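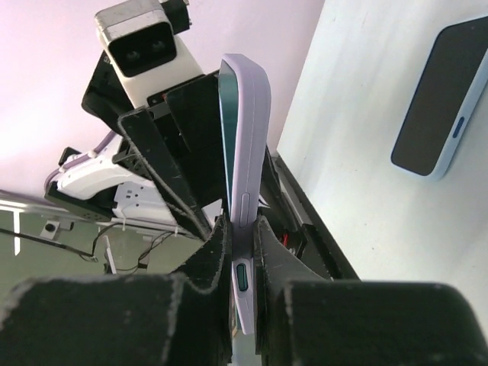
Figure 7. Cased smartphone held upright on its edge. The lavender case covers the frame and curves over the top corner; an elongated raised button and a smaller recessed button lie along the same side.

4.2 Case geometry and side controls

Protective cases change the outline of a phone more than its size suggests. In the Odska household inventory, phones were logged as one item class regardless of cover, and the 3874 entries were later split by Chatzigeorgiou and Tsakiris into bare and cased groups. We keep that split here and treat the case as part of the object.

Two features matter for the side view. The first is the corner, where the cover wraps over the frame and hides the join between glass and body. In Figure 7 the dark teal-green screen shows only as a thin profile along one face, so the visible outline is set mostly by the case. The second is the treatment of the buttons. A raised button gives a local bump along the edge, while a recessed one leaves a shallow break that is easily lost when the lower part of the phone is covered.

For annotation, the edge was marked from the top corner down to the last visible point - hidden lengths were not extrapolated. Raised and recessed controls received separate labels. A subset of 100 entries was marked a second time by Tsakiris in February, and 40 of these were discussed jointly before the label definitions were fixed.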